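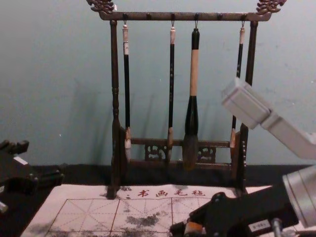
**Eoin_Quinlan:** Are you sure it's the gripper and not the arm? We had drops that looked like grip failures and it was the wrist joint sagging a hair every time it warmed up.

**fhanrahan (OP):** Pretty sure. Right arm, hanging a brush back on the rack. Loop goes over the hook, fingers open, fine. Then every so often the fingers let go early and the brush hits the felt. 13 drops out of 80 runs. No fault code, log says grip OK the whole way thru.

Controller is a Trornov, stock settings. Gripper pads are Suleo, changed in May.

**brophy_s:** what's your force threshold? Also does it drop the fat brush or the skinny ones

**fhanrahan (OP):** Skinny only. Never the big one. Threshold is 31, whatever units Trornov thinks those are.

**brophy_s:** then it's the threshold. thin shaft, glossy, barely any contact. bump it up

**Corrigan_F:** Disagree. Bump it and you'll crack a shaft, or pull the whole rack over when the loop snags. Timeout first. Ours opened by itself at 600 ms if the force reading went flat, and it logs that as OK. Took us ages to find.

**brophy_s:** a timeout would hit the big brush too though??

**Corrigan_F:** Not if the big one's swinging. Reading never goes flat.

**fhanrahan (OP):** Huh. Ok. Will check the timeout tonight. Rack from the wrist cam, in case the hook angle matters - 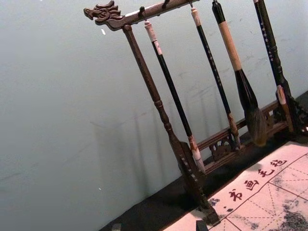

**benvinda.c:** Hook angle matters less than what happens after a drop. Does the arm stop? Ours kept going with nothing in the fingers, and a guy reached in to pick up the brush. Got his knuckles good.

**fhanrahan (OP):** It doesn't stop, no. Carries on to the next one.

**benvinda.c:** Then fix that first. Seriously. Empty-grip check before every move, hard stop if it fails.

**Eoin_Quinlan:** Bit much for a brush rack, no? Slow it down and keep your hands out.

**benvinda.c:** Thats what he said too.

**fhanrahan (OP):** Adding the check. Timeout was 600, Corrigan called it - turned it off, running another 80 now. Will post the count.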